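Setting up your Mallthorpe kitchen timer

Part 2: Pairing, placement and your first alarm

If you skipped Part 1, go back and put the batteries in first. I know, I know. I skip Part 1 of everything too. But the Mallthorpe won't pair on the little tester cells that come taped in the back, and I spent a whole evening in December thinking mine was dead.

What you need on the table: the timer, its magnetic base, and your phone with the Tinness app already installed. You don't need to make an account. There's a gray "Later" link under the big sign-up button.

1. Hold the dial in for 5 seconds. The ring light goes from white to blue and starts pulsing. If it goes red, let go, count to ten and try again.

2. Open the app and tap Add Timer. Yours will show up as MT and a string of letters. Tap it, then give it a name you'd say out loud. Mine is called Toast, and my oven one is called Big Guy (the kids picked that).

3. Turn the dial one click to the right. The app should show the same click. If it lags, close the app all the way and open it again -- swiping it to the background isn't enough.

Note: one phone can run several timers, but each timer only listens to 2 phones. If you want to add a third person, you have to remove somebody. Jiahui Dong wrote the original version of this guide and she says to remove whoever cooks least.

4. Pick a spot for the base. It sticks to any steel surface, or you can use the foam pad on a painted wall. I'd keep it at eye level and well clear of the stove, where the steam fogs up the display. Next to the toaster is fine for the base as long as it's off to one side and not on top.

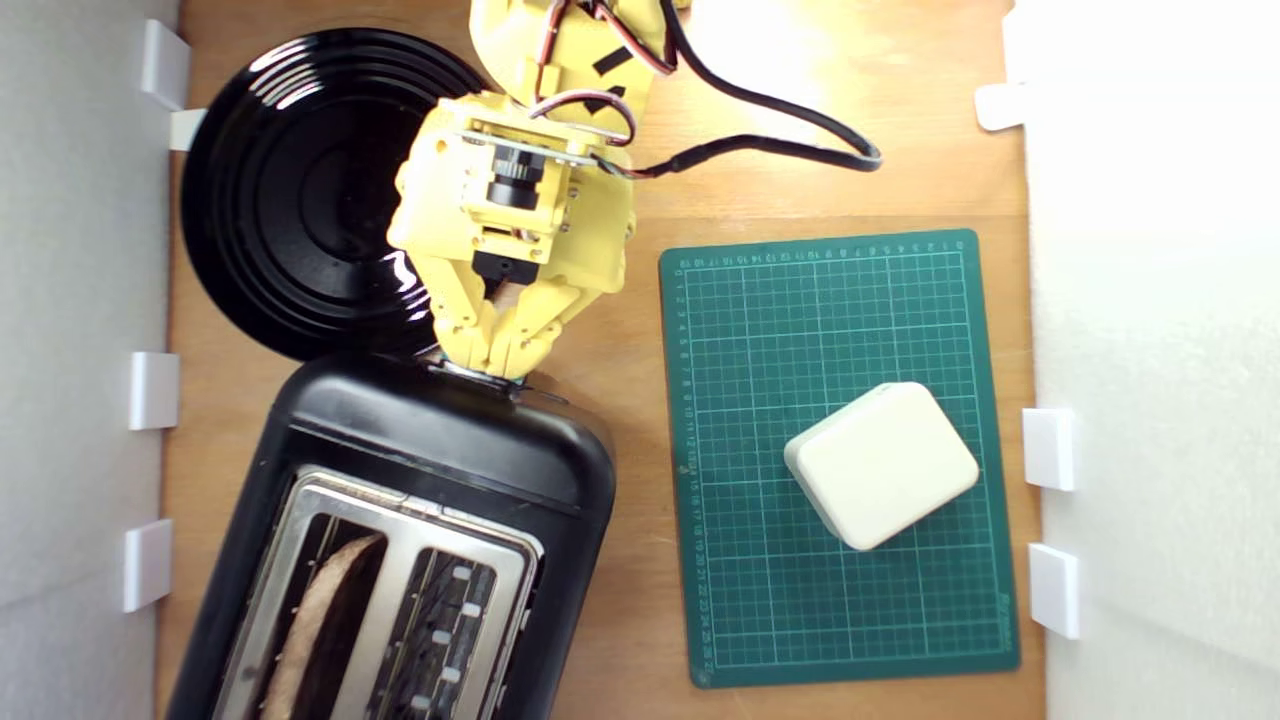 5. Set your first alarm. Turn right for minutes, press once, turn right again for seconds, press once more to start. Everybody overshoots the first time. Turning left takes you back down, and a long turn left past zero clears the whole thing.

6. Try the sounds. There's a chime, a buzz and one called Rustad that sounds like a goose in a stairwell. You'll find them under Sounds in the app, and the volume slider is right there too. I leave mine at 40 and can hear it from the yard with the door open!

Caution: don't put the timer in the dishwasher. Wipe it with a damp cloth and dry around the dial before you press it again. The base can be rinsed once the foam pad is off.

Caution: the magnet is strong. Keep it away from bank cards, and please don't let little kids have it.

If the alarm won't stop

Press the dial, don't turn it. If you turn it while it's ringing it thinks you want more time, and it'll come back in a minute even louder. Still ringing after you've pressed? Hold the dial in until the ring light goes out, then start over from step 5. Your name and sounds are saved, so you won't have to pair again.

Part 3 covers repeating alarms and the Nekismont wall bracket, which is sold separately.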